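Gallery: the old tower comes apart

Friday, March 13, 2020

Back in November I promised a few of you I'd finally sort out the pile of old office computers we got from the Brindton clear-out, and I've made a start! There are 11 of them altogether, all black desktop towers, and they've been sitting under the stairs making me feel guilty ever since. The plan is to strip each one down to its main bits, see what still works, and build as many decent machines as I can out of what's left.

I've only got the one picture up so far, so it's a bit of a short gallery for now – more to come at the weekend.
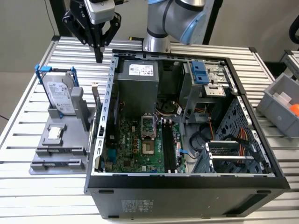
Tower on its side with the panel off. CPU socket open and empty, both memory slots bare, and the Seagate drive standing to the left in its blue carrier.

I do love those blue carriers. I wish every case maker had bothered with them, as my own Clamik at home needs four tiny screws per drive and I always lose at least one in the carpet.

Next up is a good going-over with a soft brush, then fresh thermal paste before any processor goes back in. I paid almost 5 pounds for a tube of the stuff and it should do the whole lot. Memory is the bigger worry – I've a bag of seven odd sticks and no idea yet which of them are any good, so there'll be an evening of swapping and swearing.

If you've got spare drive rails or an old power lead going, drop me a line through the contact page. I'll happily swap for a cake.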